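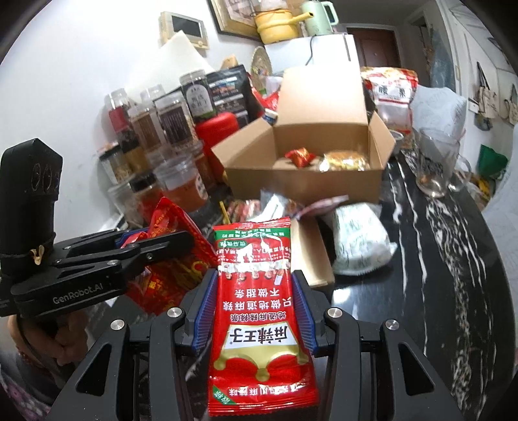 Hand-held gripper holding a single snack packet by its long sides.

Prelladard Hand-Held Gripper Set, Bench Pack
Order code: 521
Supplied by Tumeck

The bench pack is intended for sites costing a packing or sorting task before committing to fixed automation. It contains 2 hand-held grippers, one per operator hand, with spare finger pads and a storage tray. Mains charger sold separately.

Flexible film packets are the usual difficulty at the planning stage. They crease, reflect light and seldom lie the same way twice. Trial them on the table you intend to use, with the normal clutter left in place.

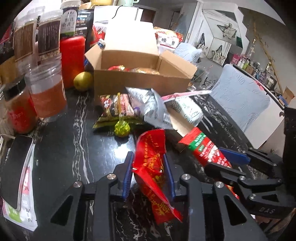

What to budget for
Pads are a consumable. Allow one spare set per gripper for each month of daily use — more if the stock has crimped or zigzag edges. Pads are ordered in bags of 34 under the Tusus spares list.

Bench space: keep the receiving carton within arm's reach and fold its flaps outward. Glossy tabletops are usable, but check for glare under your own lighting before fixing the layout.

Lead time
Stock items leave Tumeck on Thursday. Sets with Lynch wrist straps are built to order and quoted separately.

Hire
A bench pack may be hired for 43 days. Hire charges are deducted from the purchase price if the order is placed before the return date. Worn pads are charged at list price.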